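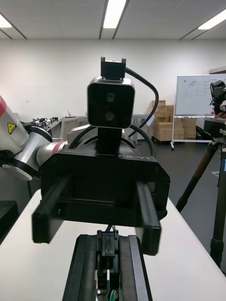

Skamix: receitas de fermentação caseira em dados abertos

O Skamix é uma coleção de registros de fermentação feitos em cozinha de casa: chucrute, kimchi, picles em salmoura, kefir de água, massa-mãe e uma ou outra tentativa meio maluca com jaca verde. São 87 lotes até agora, cada um com ingredientes, peso do sal, temperatura do ambiente e notas de sabor escritas na hora da prova. Se você gosta de potes borbulhando em cima da geladeira, vai se sentir em casa!

O que tem na pasta

lotes.csv: uma linha por lote, com código, tipo de fermento, ingrediente principal, gramas de sal, gramas totais e dias até a primeira prova.
medidas.csv: leituras de pH e temperatura, ligadas ao lote pelo código.
notas/: textos livres, um arquivo por lote. É a parte mais divertida (o diário do kimchi de acelga é quase um romance).
vocabulario.txt: os termos que usamos para cheiro, textura e acidez.

Como o sal é registrado

A coluna sal_pct é calculada sobre o peso do vegetal já limpo quando o lote é de salga seca, e sobre o peso de vegetal mais água quando é de salmoura. A coluna metodo diz qual dos dois vale. Antes da versão 2 essa diferença não existia, e os lotes antigos de pepino pareciam muito mais salgados do que eram. Unathi Nkosi refez as contas a partir dos cadernos e corrigiu tudo, com uma paciência que merece um pote inteiro de picles.

Valores que faltam

Campo vazio quer dizer que a medida não foi feita. Zero quer dizer zero mesmo. Em seis lotes de massa-mãe não há pH nenhum, só a altura da massa no vidro, então filtre por tipo antes de tirar médias. A temperatura é a da bancada, nunca a do interior do pote, e em fevereiro ela sobe bastante na maioria das cozinhas participantes.

Notas de sabor

A escala de acidez vai de "suave" a "de fechar o olho", e não há conversão oficial para número. Cada pessoa prova do seu jeito, e a gente gosta assim! Quando duas pessoas provaram o mesmo lote, as duas notas aparecem separadas, com as iniciais no começo da linha. Por favor, não junte as notas em uma só se for redistribuir os dados.

O que estes dados não dizem

Um lote marcado como "bom" agradou a quem provou. Isso não é laudo de segurança alimentar, e as leituras de pH vieram de fitas e medidores domésticos de precisão bem variada. Lotes descartados por mofo continuam na tabela, com descartado = sim, e são ótimos para estudar o que deu errado com potes mal fechados.

Como contribuir

Copie o arquivo modelo_lote.txt, preencha o que souber e mande para a lista Holladside com "novo lote" no assunto. Pese o sal em gramas, nada de colheres. Fotos do caderno ajudam muito quando a letra é legível, e variações regionais são bem-vindas: ainda temos pouquíssima coisa com mandioca, pimenta-de-cheiro e maxixe.

Licença

Os dados podem ser usados, modificados e republicados com crédito ao Skamix. Os textos da pasta notas/ pertencem a quem os escreveu e seguem a mesma regra, salvo aviso no topo do arquivo.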